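Home Data Docs Changelog Contact

# Tredden Laundry Wear Table

Data card, release 2

## Summary

The Tredden table records how household textiles change in size, weight and color over repeated washing. It holds 288 rows, one per item per measurement round. Items are dish towels, napkins, pillowcases and plain-weave yardage bought at retail in Paterson and Stenska. Each item was measured before its first wash and again at set intervals.

## Files

- `items.csv` — one row per item, with fiber content as printed on the label
- `rounds.csv` — one row per item per round
- `detergents.csv` — dose and type, keyed to `rounds.csv`

Files are UTF-8, comma separated, with a header row. Missing values are empty strings. Do not read them as zero.

## Measurement

Length and width are in millimeters, taken along the warp and weft at the midline. Items rest flat for 18 hours before measuring. Creases are smoothed by hand and never pressed, as ironing stretches cotton enough to hide early shrinkage. Weight is in grams.

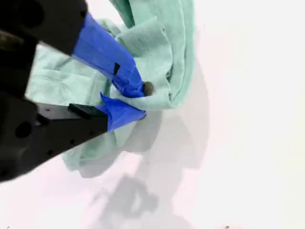 Pale mint-green cloth on a white tabletop.

Color is scored on a 10-step scale against an unwashed swatch from the same lot. Two readers score each item separately, and both scores are kept. Where they differ by more than one step, `color_flag` is set to 1. Pale shades are harder to score than dark ones, and flags are more common there.

## Known problems

Water hardness was not logged for the Stenska items. Napkins from the Navari lot have no weft value in the first round — the hems had been sewn crooked and no straight midline could be found. Label fiber content was not checked by lab test.

Line-dried and tumble-dried items should not be pooled. Use `dry_method` to split them.

## Maintenance

Trudy Kingi maintains the tables. Kylie Doolan handles corrections, which are merged on Mondays. Please give the item ID and round number when reporting an error.

Last updated: December

Contact: Tredden data desk | © Tredden | Back to top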